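Section 4: Setting up a match on the Truvier scoreboard

Revised 10/27/19

This section covers match set-up for football (soccer) on the Truvier outdoor scoreboard with the Jiva hand controller. For mounting the board and running the power cable, see Section 2. For pairing a new controller, see Section 3.

Before you start

The board must be switched on at the isolator and the controller charged to at least two bars. Stand where you can see the board. The controller works up to 100 metres away in open air, and less if there is a grandstand or metal shed in between.

CAUTION: Do not open the rear panel while the board is powered. Turn off the isolator and wait 5 minutes first.

4.1 Starting a new match

1. Hold the green key until the controller shows READY.
2. Press MENU, then choose NEW MATCH.
3. Select FOOTBALL. If the list shows only HOCKEY and RUGBY, the sport pack has not been loaded. See 4.4.
4. Enter the home team name, then the away team name. Each name can be up to 12 characters, including spaces.
5. Choose the length of each half. The factory setting is 45 minutes. Junior leagues often play shorter halves, so check your competition rules.
6. Press OK. Both scores go to zero and the clock waits.

Note: Team names are kept in memory until you clear them. You can store your regular opponents before the season and pick them from the list on match day.

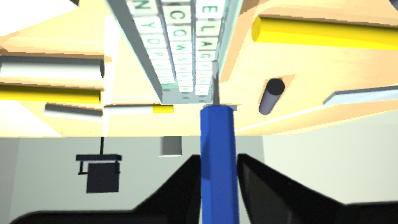
4.2 Running the clock

1. Press START when the referee blows for kick-off.
2. Let the clock run through injuries and substitutions. Do not press STOP unless the match is suspended.
3. At the end of the half the clock holds at 45:00 (or the length you set). To show added time, press PLUS and enter the minutes.
4. Press HALF at the break. The board shows HT and keeps the score.
5. Press START again for the second half.

If you start the clock late, press ADJUST and use the arrow keys to move it forward one second at a time. Holding the arrow down moves it in whole minutes.

4.3 Entering and correcting goals

1. Press HOME + or AWAY + once for each goal.
2. For an own goal, add the goal to the team that benefits.
3. If a goal is disallowed, press the minus key for the same team. The board changes straight away.

Note: The scorer's name line is optional. On boards with the Fagerlund text panel, you can enter a shirt number and the name will scroll if the squad list has been loaded.

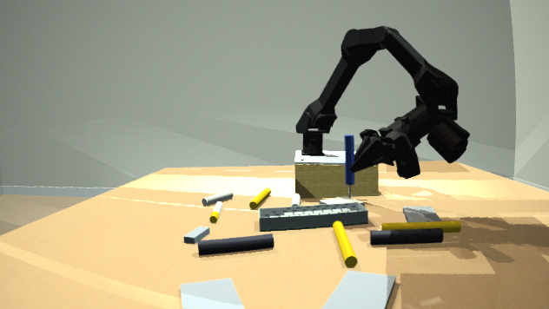 Label trim is fitted after the first test match, once you are happy with where the keys and names sit. Peel the backing from one end only and press the strip down along the bottom rail as you go. Lay out the strips and your hand tools on a large, clear table first. Stand the tool you need next upright, as the blue one is in front of the box on the tan tabletop, and keep the others off the strips. Wipe the rail with a dry cloth before you begin.

4.4 Loading a sport pack

1. Turn the controller off.
2. Insert the Trustard memory key in the side port with the arrow facing up.
3. Turn the controller on and wait for LOAD PACK? to appear.
4. Press OK. Do not remove the key until the controller shows DONE.

CAUTION: Removing the key early may erase your stored teams.

If error 487 appears, the pack does not match your board model. Remove the key, turn the controller off and check the model number on the rear plate against the one on the key. Error codes are listed in Section 7.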